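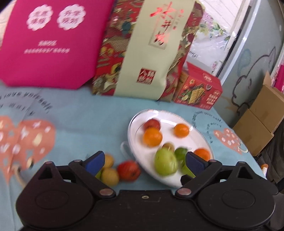 Antigoni Kourkoulas

Household and Shop-Floor Chores: What Machines Can Do at Present
Handout to accompany Lecture 2

Reading for this lecture is the chapter on contact and friction in the course reader. Students who missed the first lecture should obtain the notes on kinematics before attempting the problems at the end of this handout.

1. Scope

The question before us is a narrow one. We ask which ordinary tasks a machine can be left to carry out in a kitchen, a laundry or a small workshop, without a person standing by to correct it. Tasks performed under supervision, or in a cell built for the purpose, are treated later in the unit.

It is convenient to speak of a chore as having an object, a place and a standard. Putting fruit on a plate is a chore in this sense. The objects are apples, oranges, a lime; the place is a plate with a raised rim; the standard is that the fruit stays where it is put and is fit to eat afterwards. A child of four can generally be trusted with it. Whether a two-fingered gripper can be trusted with it depends on matters that the child never has to consider.

2. Grasping round objects

A two-fingered gripper holds an object by pressing on opposite sides. For a sphere, the line between the two contact points should pass close to the centre. If it passes above the centre, the object tends to be squeezed downwards and out of the grasp; if it passes below, the object may ride up. Soft pads at the fingertips enlarge the contact area and forgive small errors, but they do not remove them.

Size matters as well. A large green apple and a lime on the same plate call for different openings, and fruit resting against its neighbours leaves little room for a finger to pass on either side. The usual remedies are to approach from above, to push one item clear before closing, or to take the outermost item first. Each adds time. Students should note that fruit lying on the tablecloth beside the plate may be easier to reach and harder to keep still, as it has no rim to stop it rolling.

Firmness is the third difficulty. An orange will tolerate a grip that would bruise a ripe tomato. A fixed closing force is therefore a poor choice for a mixed plate, and a force low enough for the softest item may not hold the heaviest.

3. Seeing the work

Domestic surfaces are seldom plain. A printed cloth with hearts and lettering, or a row of bright gift packaging behind the table, gives a vision system many edges and colours that have nothing to do with the task. A red object in front of a red box is a fair test of any method that relies on colour alone. Motion blur is a further burden when the camera travels with the gripper, and students should consider what may be lost if the hand moves quickly in the last moments of approach.

4. The shop floor by comparison

The Beltix packing line at Ustmont, discussed in the tutorial, places one product in one tray at one height. It ran for 11 weeks on trial before the trays were changed, and 14 of its stored positions then had to be taught again. The lesson drawn by Theano Vlachopoulos in her site report is that the line was reliable because its surroundings had been made reliable. A household offers no such arrangement – the plate moves, the cloth wrinkles, and the fruit is different next week.

The present position, for the purposes of this unit, is that single pick-and-place actions with familiar objects are within reach, that whole chores made up of many such actions are not yet dependable, and that recovery from a dropped item remains the weakest point of most systems.

5. Problems

Students are to submit written answers to both problems at the tutorial. Diagrams may be drawn by hand.

Problem 1. A gripper must move a lime and a large apple from a plate to a bowl. State the order in which you would take them and justify it with reference to clearance. Assume neighbouring fruit may be touched but must not leave the plate.

Problem 2. Propose a standard for the same chore that a household would accept, including the number of drops allowed and the treatment of bruised fruit. Compare it with the standard applied on the Beltix line.

Questions about the reader should be directed to the unit office in the Papadakis Building. Late work requires the usual form.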